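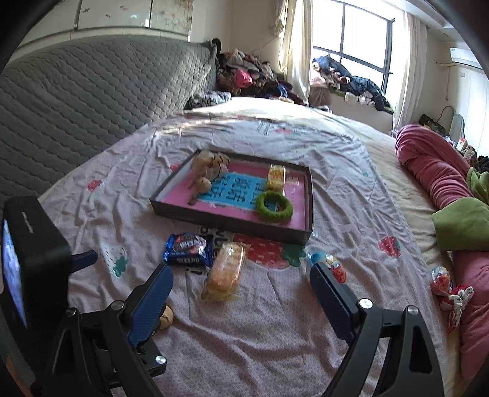
A reader commenting on the last post says my error bar is more than twice as large as it should be: the net count was 1271, the square root of 1271 is 35.7, and I had printed 78. Where did the other 42 counts of uncertainty come from, the comment asks, and is the tube faulty?

The tube is fine. The square root rule was applied to the wrong number, and the mistake is common enough that I'd like to go through it properly.

The setup first, for anyone who didn't read the last post. The detector is a Vasten pancake tube, mounted face down in a stand with its window 3 cm above the sample dish. The sample was 2 g of Ostumix, a salt substitute that is potassium chloride, spread flat in a plastic dish with a thin plastic lid. The counter logs pulses to a text file. The stand is in a spare room in Clelasdale, on the ground floor, with no lead around it. I counted the dish with the sample for 50 minutes and the same dish empty, lid on, for another 50 minutes.

Gross count: 3676
Background count: 2405
Net: 1271

Radioactive decay is a Poisson process, and for a Poisson process the variance equals the mean. If a counter records N pulses in a fixed time, the best estimate of the standard deviation of that number is the square root of N. The important word is "records." The rule applies to a number of pulses the counter logged. It does not apply to a number obtained by arithmetic on such numbers, except in the one case of a plain sum.

The counter never logged 1271 of anything. It logged 3676 pulses with the sample in place, and the standard deviation on that is 60.6. It logged 2405 without the sample, and the standard deviation on that is 49.0. The two runs are independent, so when one is subtracted from the other the variances add:

variance of net = 3676 + 2405 = 6081
standard deviation of net = 78.0

The difference of two Poisson variables is not itself Poisson. It can be negative, for a start, which a count can't be. With a weak enough sample a negative net is quite likely, and the square root rule then gives an imaginary error bar, which ought to raise suspicion.

In rate terms, the sample run gives 73.52 counts per minute, the background run gives 48.10, and the net is 25.42 with a standard deviation of 1.56. Divide each count by its time before combining, and divide its variance by the time squared. If the two times are equal, as they were here, this changes nothing. If they are different it matters, and I have seen people subtract a ten-minute background from a one-hour sample run without scaling.

Is the sample there?

The error bar above answers the question "how well is the net rate known?" A separate question is whether there is any activity in the dish at all, and that needs a slightly different number. Suppose the dish were empty in both runs. Then both counts would be draws from the same distribution with a mean near 2405, and the difference would scatter around zero with a standard deviation of the square root of 4810, or 69.4. To keep the chance of a false alarm at five percent, one sided, the net has to exceed 1.645 times that, which is 114 counts. This is usually called the critical level, or the decision threshold.

1271 is far past 114, so the detection isn't in question. Potassium is mildly radioactive and a pancake tube will see it.

The detection limit is a third number and gets mixed up with the critical level all the time. It asks how large the true net signal must be for the experiment to catch it 95 percent of the time. For paired counts of equal length the usual formula is 2.71 plus 3.29 times that same 69.4, which gives 231 counts. Scaling from my 2 g, that corresponds to 0.36 g of Ostumix in this geometry. The critical level is applied to a result after the measurement. The detection limit describes the method and should be worked out before it. Reporting a result as "below the detection limit" when it was above the critical level is a misuse of both.

How to split the time

The same comment suggested a shorter background run, on the grounds that background is "just background." For a fixed total time there is an optimum, and it depends on the rates. The ratio of sample time to background time should equal the square root of the ratio of the gross rate to the background rate. For my numbers that is the square root of 1.528, or 1.24. With 100 minutes in total, the best split would have been 55 minutes on the sample and 45 on the background.

The improvement would have been from 1.560 to 1.551 counts per minute. That is half a percent of the error bar, and I would not rearrange an evening for it. The optimum is very flat when the two rates are close. For a strong source the ratio becomes large and the background run can be short, but for weak samples an equal split is close enough and makes the arithmetic simpler.

Checking that the tube behaves

Everything so far assumes the counter is Poisson. This can be tested, and it should be, in particular with a cheap high voltage supply. I cut the background log into ten blocks of five minutes. The mean per block is 240.5, so the expected standard deviation is 15.5. The measured one was 17.6. Chi-squared comes to 11.6 for nine degrees of freedom, and a value that large or larger turns up by chance in roughly one set out of four. No evidence of trouble.

A value far too high would point to drift, electrical noise or a source moving nearby. A value far too low is just as bad and less often noticed. Real counts scatter, and a log with too little scatter usually means that the software is smoothing or that the thing being counted is periodic, like mains hum. My old counter, an Egan kit, did the first of these. Its display showed a running average, and I copied the display into a notebook for most of August before I found out. The numbers looked wonderful.

Dead time is not an issue at these rates. At 73.52 counts per minute and 90 microseconds of dead time per pulse, the tube is blind for 0.011 percent of the run. That is less than half a count out of 3676.

What the 78 leaves out

The statistical error is the easy part. It shrinks if you wait. These do not:

Background with the empty dish is not quite the background with the full dish. Two grams of salt absorb a little of the radiation coming up from the table. I expect the effect to be small but have not measured it. A blank of ordinary table salt of the same mass would settle it.

Radon in a ground floor room changes with weather and with whether the window was open. I ran background directly after the sample, which helps only if the level was steady. Alternating short runs would be better - sample, blank, sample, blank - and I will do it that way next time.

Height of the stand. At 3 cm, an error of a millimeter changes the solid angle by several percent. It cancels if you only compare samples in the same stand and never touch the clamp. It does not cancel if you want an activity in becquerels.

Self-absorption in the sample and absorption in the lid. Pure potassium chloride should give 16.3 becquerels per gram, so the dish held close to 33 becquerels, of which 89 percent are beta decays. My net of 0.42 counts per second is then an overall efficiency of 1.5 percent. Most of the loss is geometry and plastic. I treat the figure as a calibration constant for this dish and this lid and would not carry it over to anything else.

So the result stands as printed, 25.4 plus or minus 1.6 counts per minute, one standard deviation, counting statistics only. I should have put those last three words in the original post and have now added them.

The block data are in the same text file as before. The table salt blank will go in when I have run it.

Posted 11/21/25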